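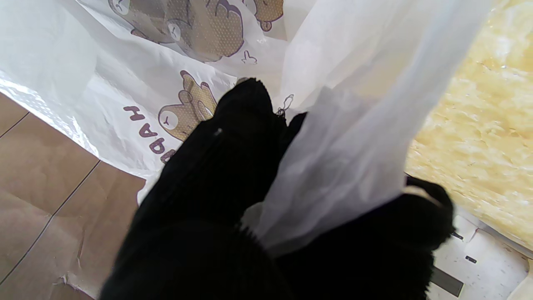
Search tickets Enter keyword or ticket number Go

Ticket 435: Gripper won't let go of bag handles
Site: Lisville bench
Opened by: Rokeya Kumarasinghe
Priority: Medium (was Low, see below)
Status: Closed, with grumbling

Sun 27 February, 9:10 am

Arm picks up plastic bags by the handle fine. Arm carries bags fine. Arm gets to the drop position, opens, reports a good release, and drives off to the next job with the bag still hanging from one finger. It then tries to pick up the next bag while wearing the first one. Log says success every time. I would like to have the log's self-esteem.

Only happens with thin bags. Paper sacks and boxes release as normal. Started after we put the black knit covers on the fingers in November to stop the bare tips from slipping on film. They no longer slip on film. I'll give them that.

9:40 am

First guess was that the fingers weren't opening all the way. Checked the opening at the drop position against the setting and it matches. Ran open and close 128 times with nothing in the grip. No faults, no drift, very boring.

10:25 am

Second guess was too much grip force packing the plastic into the ribs of the knit. Turned the force down one step at a time. At the lowest step the bag falls off on the way over, so we have found the other way to fail. Put it back to the middle.

11:15 am

Went through the wrist camera views. Test bag is the white one with the cartoon bears. The grip is on the narrow part of the gathered handle, a finger on each side, and the plastic is squeezed into tight folds with a little tuft poking out underneath. Textbook pick. One of the bears is upside down and seems at peace with it.

The covers are a bit frayed where they meet the plastic, with fibers sticking out. There's also a pale speck near the tip of the left finger, probably lint. I think the loose fibers are what's catching. Film that thin doesn't need much of an excuse.

11:50 am

Raised to Medium. On the last run before lunch the arm left with a bag attached and swung it over the edge of the bench at about the height of my coffee. Bag was empty. Coffee wasn't. Nobody hurt, keyboard damp. I was outside the marked line but the bag was not, and the safety zone is worked out from the size of the gripper with nothing hanging off it. Please treat that as its own problem. Do not run bag jobs at full speed until it's fixed.

1:30 pm

Reply from Ledano support, pasted whole:

"Thank you for your report. Have you tried restarting the controller?"

I have now. The controller is very refreshed. Bag still stuck.

2:15 pm

Swapped the left cover for a new one out of the Fitholm box and left the right one alone. Bag now hangs from the right finger every time it hangs, never the left. That's the closest thing to an answer I've had all day.

Swapped the right one too. Twenty drops, no hangers.

3:05 pm

New covers will fray like the old ones did, so I also changed the release:

Open fully at the drop position.
Wait 2 seconds.
Back straight out along the line of the fingers, slow, before any sideways move.
Close on nothing and check the gap. If it doesn't close all the way, stop and call a person.

Tried it with the old frayed covers back on. Most bags let go during the slow back-out. The ones that didn't got caught by the gap check and the arm stopped where it was, looking guilty. Single thin layers may still get past the check, so don't trust it with your coffee.

4:20 pm

Closing. To do, please, whoever has the Entwistle bench next:

Change covers every 1,000 picks, or sooner if you can see fuzz. Trim nothing. I tried trimming and made more fuzz.

Copy the new release routine over. It's saved under slow_backout on the shared drive.

Safety zone size for carried items goes on a separate ticket, which I'm opening as soon as I've dried the keyboard. The space bar is sticking, so if that ticket arrives as one long word, you know why.

R. Kumarasinghe

Recent tickets
Entwistle bench: arm stops when the door slams
Covers from Fitholm arrived in the wrong size
Wrist camera view freezes after lunch
Safety zone does not include carried items
Request: new keyboard, Lisville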